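From: Ching-wen Yang
To: Skendier parents list
Date: 1/6/23
Subject: Re: pink eye in the 7th grade wing?

Pravesh Mthembu wrote:
> Hi all, my son came home with one red, goopy eye and says two kids
> at his lunch table have the same thing. Does anyone know if the
> school is sending a notice? And does he have to stay home until it
> clears up completely? The handbook says one thing and the front
> office told me another. He has a math test he really doesn't want
> to make up.
> Pravesh

Hi Pravesh,

Oh no, poor kid! We went through this in September with both of mine, one right after the other, so I have opinions (sorry in advance).

The handbook page you're looking at is the old one. Hoi-yan Tu in the nurse's office told me the rule got changed over the summer and the PDF on the website never got swapped out. What she goes by now is whatever your doctor says – if you bring a note, he can come back, even if the eye still looks a little pink. Without a note she'll probably call you by second period, which is what happened to us. I had just sat down at work.

As for a notice, I haven't seen one. Mark Anthony Castillo asked about it at the last parent coffee and the answer was that they send an email once there are enough cases in one grade, but I couldn't get a number out of anybody. So please do call it in, even if he's only out for a morning.

The thing that helped most at our house was giving each kid their own towel and changing pillowcases every night. So much laundry. My daughter also threw out her mascara, with a lot of drama, and my son wore his glasses for 10 days because the doctor wanted him out of contacts.

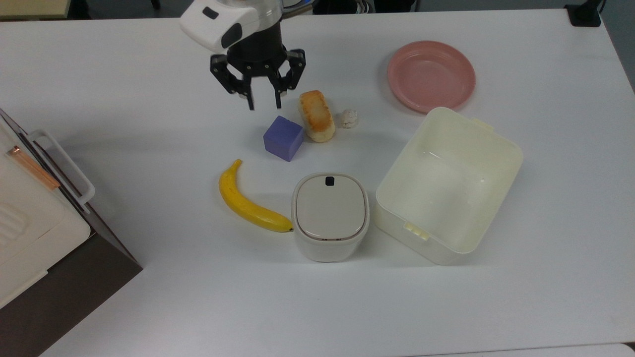

The other place I'd look is the shared stuff at school, especially in the elective rooms where everybody's hands are on everything. Chia-hao Yen and I were talking about this at pickup. Think of a big white table full of household things, with a purple block and a baked roll in the same row, and then picture a bunch of seventh graders rubbing their eyes in between. I'd love to see hand wipes by the door of every one of those rooms, and I'm happy to buy the first box.

About the math test – email the teacher tonight if you can. Ours was really nice about it and let my son take it during study hall.

Hope he feels better soon, and don't let him share your towel!

Ching-wen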